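Notes for the library talk, February 13, 2020
(print these BIG this time, and bring the reading glasses)

# Learning a language after forty, mostly by ear

**Opening**

Hi everybody, thanks for coming out. My name's Tiziana Villa, and before you get excited about the name, I grew up in Ohio and until four years ago I couldn't order a sandwich in Italian. My grandmother spoke it, my dad understood it, and I got the swear words. (Pause. If they laugh, tell the one about the church supper. If they don't, keep moving.)

So I'm not a teacher. I sell window blinds. What I want to do tonight is tell you how I went from swear words to a real phone call with my dad's cousin, Pierina Caputo, who is hard of hearing and talks like a sewing machine.

**The classes I quit**

I signed up for an evening class and lasted 2 months. Nice people! Loredana Mancuso ran it, and she's here tonight in the second row - wave, Loredana - and she'll tell you I did my homework in the parking lot. I could fill in a verb chart. Then I'd hear a real person speak and it was soup. I couldn't tell where one word stopped and the next one started.

Ask the room: who's had that? Let them answer. Somebody always wants to tell a story about Paris, and that's fine, give it a minute.

Loredana told me something after class one night that I wrote on the back of a receipt. She said I was reading Italian in my head and then waiting for people to match it. I went home kind of mad about it, and then I started listening.

**What I listened to**

My drive to work is long and dull, and I'd been filling it with talk radio. I swapped that for a slow news show, same episode going and coming back. First time through I'd catch the names of cities. By the third day I'd get whole sentences, and I'd be yelling them back at the windshield.

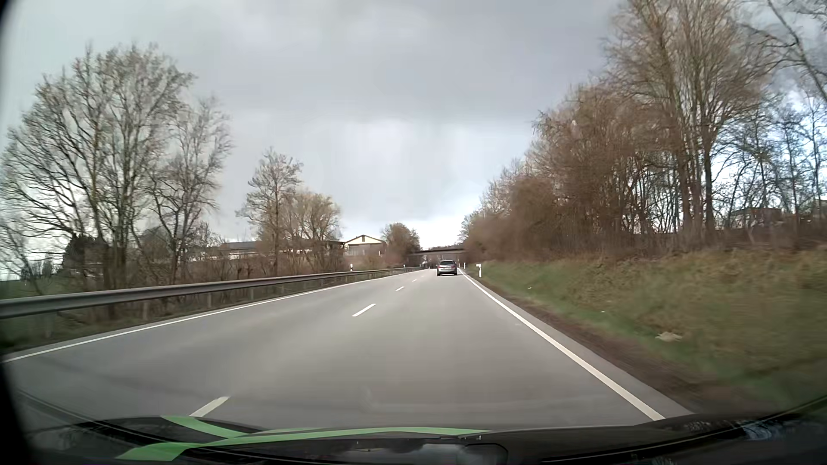

**PART TWO: IN THE CAR**

The rule I made was no pausing. If I missed a word, it was gone, and I had to hang on to whatever came next. This was awful for a couple of weeks. I'm a pauser by nature, I pause movies to ask who that guy is.

Things that worked for me in the car:

- Repeating out loud half a second behind the speaker. It's called shadowing, and you will feel silly.
- One episode for a whole week, even when I was sick of it. Especially then, I think.
- Songs, but only ones with a lot of words in them. Slow love songs taught me "heart" and "night" and that was it.

Things that didn't:

- The Jusel app. It's cute, and I did 16 days in a row, and I can now say the duck is under the table.
- Recording myself. I hated it so much I stopped practicing for a week.

(Sip of water here. Last time I forgot and croaked through the rest.)

**Hinata's notebook**

My friend Hinata Kudo was learning Portuguese while I was doing this, and she's the opposite of me, very neat. She kept a little notebook with only phrases she'd heard a person say. No dictionary words at all. If she hadn't heard it, it didn't go in. I copied her, messily, and mine's up here if you want to look at it afterward. The coffee on the cover is mine, and so is the spelling.

My favorite page is all the things people say while they're thinking. "Well," "let's see," "how do you say." Learn those first! They buy you time, and you sound much better than you are.

**The phone call**

I called Pierina in October. I had notes spread all over the kitchen table and didn't look at a single one, she never left me a gap. She told me about her knees, and the neighbor's dog, and then for a long stretch something about a bakery named Santoro that either closed or burned down. I still don't know. I said "oh no!" in what I hoped were the right places.

And then she said I sounded like my grandmother. (Go slow here. I got choked up at the practice run and Ho-yin had to hand me a napkin.)

**Wrap up and questions**

- Sign-up sheet for the conversation table is by the door, all levels, any language with at least two people.
- Ho-yin Kao has the list of free audio, ask him and he'll email it to you.
- If someone asks about grammar, hand it to Loredana.
- Stack the chairs before we leave, and give the microphone back to the front desk.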